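Open day at Castton

Posted 10/02/2026

I took the day off and drove out to Castton for the open day at Gevano. It is 41 miles each way, and I left early because the parking there is bad. I got the second to last spot.

Gevano has the ground floor of the old Kanham building, the one that used to be a carpet warehouse. They make arms and hands, mostly for other companies, and twice a year they let people in. I went last April too, but that time the arms were behind a rope and we watched one of them stack trays for an hour. I almost didn't sign up again.

This year they split us into groups of 18. Mine was led by Toshio Hirose, who works on the hands. He gave a short talk first, in a room with too few chairs, and then took us through to what they call the home room. It has a table, a refrigerator and a wood-look floor. You stand along the wall and try not to lean on anything.

The robot there is called Ishida. It is gray with black hands, and it was working with drinks at the fridge. The lower compartment is the hard one, Toshio said, because the robot has to get down low and reach in past the open door without hitting it. Everything in there lies on its side. He told us they had logged 561 runs with drinks in that room since the summer, and that the fridge door had been replaced once.
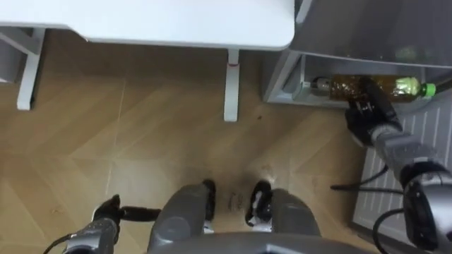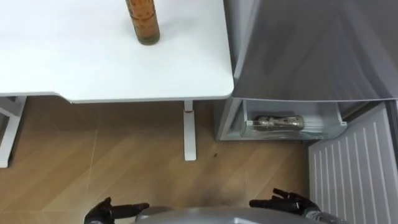
I had expected it to be faster. Each move is slow, and there are long stops where the arms hold still and you start to wonder if it is over. A man next to me kept whispering "go on." Toshio said the speed is a setting, and with visitors in the room they keep it at the low end. He also said the stops would be shorter by next year, but I have heard that kind of thing at open days before.

What I liked was watching the fingers. On the older hands I saw last April there were two flat pads that came together, and that was it. These have real joints, and each finger can bend on its own. I asked how they keep from crushing a can. The answer was that the motors report how hard they are pushing, and the software backs off at a set limit. Getting that limit right for a full can and an empty one took them most of a winter. Someone asked about eggs. Not yet.

There was also a question about cost, and Toshio wouldn't give a number. He said the hand is the most expensive part for its size and left it there.

After the home room we went upstairs for coffee, and Masanobu Uchida answered questions for half an hour. He runs the software side. He was more careful than Toshio — he would start most answers by saying which part he didn't work on. The most useful thing he told us was how much of the time goes into floors and light. A robot that does fine in the morning can get worse in the afternoon when the sun comes across a shiny floor, and they now run the same job at different hours to check. I would never have thought of that.

He also said they have 384 household items on shelves in the back, bought from regular stores, and that bottles are the ones they use up fastest. Dents and torn labels change how a thing looks to the robot, so they keep swapping them out. The staff drink what they can.

I stayed until they started putting the cups away. If you want to go, the sign-up list for the next one opens in a few weeks on their site, and the home room groups fill up first. Pick the earlier slot if you can get it. By the time I left, cars were parked along both sides of the access road and it took me a while to get out.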